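Modul Verpackung und Kennzeichnung flüssiger Produkte
Begleitskript zur Vorlesung, Teil 4: Behälter, Oberfläche, Etikett
Stand: Juli 2020

4.1 Gegenstand der Einheit

Die vorliegende Einheit behandelt Primärverpackungen für flüssige und dickflüssige Erzeugnisse des Haushalts- und Pflegebereichs. Als Primärverpackung gilt das Behältnis, das mit dem Füllgut unmittelbar in Berührung steht, einschließlich des Verschlusses. Umkartons, Schrumpffolien und Transporteinheiten werden in Teil 5 behandelt und sind hier nur insoweit von Belang, als sie die Wahl der Behälterform beeinflussen.

Vorausgesetzt werden die Grundlagen der Werkstoffkunde aus dem ersten Studienabschnitt, insbesondere die Unterscheidung zwischen teilkristallinen und amorphen Thermoplasten.

4.2 Werkstoffe

Für Flaschen werden überwiegend Polyethylen hoher Dichte (PE-HD), Polypropylen (PP) und Polyethylenterephthalat (PET) eingesetzt. PE-HD ist gegenüber vielen wässrigen und alkalischen Füllgütern beständig und lässt sich im Extrusionsblasverfahren zu Behältern mit Griff verarbeiten. Ohne Einfärbung wirkt der Werkstoff milchig. PET ist in amorphem Zustand klar und wird in der Regel im Streckblasverfahren aus einem Vorformling hergestellt.

Die Beständigkeit gegenüber dem Füllgut ist stets mit der vorgesehenen Rezeptur zu prüfen. Tenside können bei PE-HD Spannungsrisse begünstigen, vor allem im Bereich von Kanten und an der Bodennaht. Angaben aus Tabellenwerken dienen der Vorauswahl und ersetzen den Lagerversuch nicht.

4.3 Oberfläche und Lichtdurchlässigkeit

Eine matte Oberfläche streut das Licht und vermindert Spiegelungen. Sie kann durch eine strukturierte Form, durch Zusätze im Werkstoff oder durch nachträgliche Lackierung erzielt werden. Bei transluzenten Behältern bleibt der Füllstand je nach Wanddicke und Einfärbung erkennbar, während Einzelheiten des Inhalts verborgen bleiben. Für lichtempfindliche Rezepturen ist gesondert zu klären, ob die Durchlässigkeit vertretbar ist.

Zu beachten ist ferner, dass kleine Verunreinigungen auf hellen, matten Flächen deutlicher hervortreten können als auf dunklen. Prüfpläne sollten deshalb festlegen, unter welcher Beleuchtung und aus welchem Abstand die Sichtprüfung erfolgt.

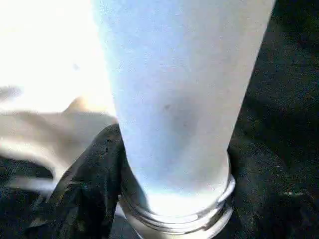
Fachgebiet Verpackungstechnik und Produktkennzeichnung

4.4 Form und Entnahme

Die Verjüngung eines Behälters zum Hals hin bestimmt das Ausgießverhalten und die Restmenge, die nach der Entnahme im Behälter verbleibt. Flache Schultern nutzen den Raum im Karton besser aus, halten jedoch dickflüssiges Füllgut zurück. Steile Schultern begünstigen die Restentleerung – allerdings auf Kosten der Höhe und damit der Standfestigkeit.

In der Übung werden die Fallstudien Tiltico und Livurex herangezogen. Für die Versuchsreihe Livurex liegen 2.212 Einzelmessungen der Restmenge vor, davon 1.118 an Behältern mit steiler Schulter. Die Auswertung erfolgt getrennt nach Behälterform. Mittelwerte sind nur zusammen mit der Streuung anzugeben.

4.5 Kennzeichnung

Das Etikett muss während der gesamten üblichen Nutzungsdauer lesbar bleiben. Bei Polyolefinen ist vor dem Bedrucken oder Etikettieren meist eine Vorbehandlung der Oberfläche erforderlich, etwa durch Beflammung oder Koronaentladung. Konische Behälter erfordern gebogene Etikettenzuschnitte, andernfalls entstehen Falten.

Welche Pflichtangaben im Einzelfall gelten, richtet sich nach der Produktgruppe – kosmetische Mittel und Reinigungsmittel unterliegen unterschiedlichen Vorschriften.

4.6 Aufgaben zur Vorbereitung

Erläutern Sie, weshalb ein Lagerversuch mit der Originalrezeptur durchzuführen ist.

Vergleichen Sie für die Fallstudie Tiltico die Verfahren Extrusionsblasen und Streckblasen im Hinblick auf Formfreiheit und Wanddickenverteilung.

Entwerfen Sie einen Prüfplan für die Sichtprüfung matter Behälter. Legen Sie ein Los von 690 Stück zugrunde und begründen Sie den Stichprobenumfang.

Die Ausarbeitungen sind in schriftlicher Form vor Beginn der Übung abzugeben. Die Messdaten zu beiden Fallstudien stehen im Kursbereich zur Verfügung.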